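# Bovex tidy-up software, two-arm license: can it put the toys away yet?

Reviewed version: August release, tested on a two-arm tabletop cell
Published: Apr 6, 2021

Bovex sells a software package for robot arms you already own. The pitch is household and light shop tidying: pick loose items off a surface, drop them in a container, repeat. The two-arm license costs $700 and there is a single-arm version for $400. I tested the two-arm license only.

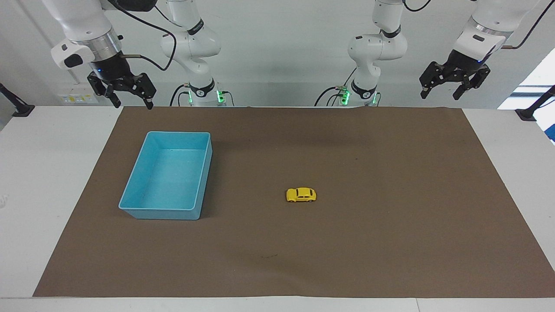
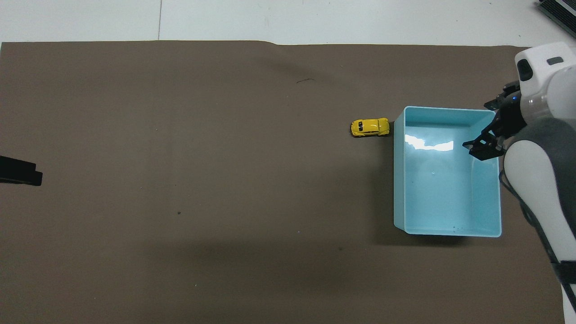 Toy pickup is the first task in the Bovex manual, and it's the one I spent the most time on. It sounds trivial. The software has to find the object, pick an arm, choose a grasp, lift, clear the container rim and let go. A yellow car next to a light blue bin on plain brown paper is a friendly version of the problem, with strong color contrast and a wide opening to aim for. A living room floor offers neither. Results on a surface this clean should be read as a ceiling for what you would get at home.

## Setup

Installation took an afternoon. Arm drivers loaded without trouble. Calibration did not. The routine asks you to touch each gripper to 9 points on the work surface, and it rejects the whole set if one point is off. I went through it three times before it accepted. The error message gives no hint as to which point failed.

Moving a camera even slightly means starting over. Plan on bolting everything down first.

## Picking

With one rigid object in open space, Bovex is good. The grasp planner usually closes across the narrow width of a toy car, and the rounded roof gave it less trouble than I expected. Blocks were fine. A tennis ball was fine after I lowered the closing speed.

Performance drops when the object sits against the container. The planner wants clearance on both sides for the fingers, and with a bin wall close by it often stalls, backs off and replans. A person would nudge the car an inch over with a fingertip and pick it up. Bovex has a "push first" option for this, off by default, and it should be on by default. Turn it on and most of the stalls go away, at the price of an extra few seconds per item.

Soft goods are not supported in any useful sense. A washcloth was grabbed by one corner, dragged over the rim and left hanging. A sock was ignored. The product page shows a folded towel, and I could not get close to that.

## Two arms or one

The second arm adds reach. It does not add much speed. Bovex runs the arms in turn unless their work areas are fully separate, and on a normal tabletop they rarely are. Handing an object from one arm to the other is listed as experimental. I got it to work on a wooden spoon and not on anything shorter.

For sorting into one container, the single-arm license is the better buy - the money saved is real and the throughput is close.

## Speed

Slow. At default settings, a run of 5 small toys took longer than it takes me to clear the same table by hand, make coffee and sit down. You can raise the speed limit in the config file, but grasp failures go up with it. I settled one notch above default and left it there.

On a shop floor the math is different. A machine that sorts parts into trays overnight does not need to be quick, it needs to run without someone standing next to it. I would not leave this one alone yet. It recovers from a missed grasp, but a dropped item that rolls out of view is simply forgotten, and the log reports the job as complete.

## Compared with the others

- **Skilstead**: better calibration, clear error messages, weaker grasp planning near walls and edges. Costs more.
- **Bernent**: meant for fixed industrial parts. Very reliable if the part never changes. Useless for a toy box.
- **Badawi**: the only one of the four that made a fair attempt at cloth. Support for two arms is poor.

## Verdict

Good object detection, decent grasping in the open, bad calibration, no cloth, no real parallel use of two arms. If you run a lab or a small shop and already have the hardware, the single-arm license is reasonable at the price. As a household helper it isn't ready, and the gap is larger than the demo suggests. It handles one step of one chore, on a table, after the table has been prepared for it.

I'll retest when the push option and the handoff mode are out of beta. The job log needs fixing before either of those.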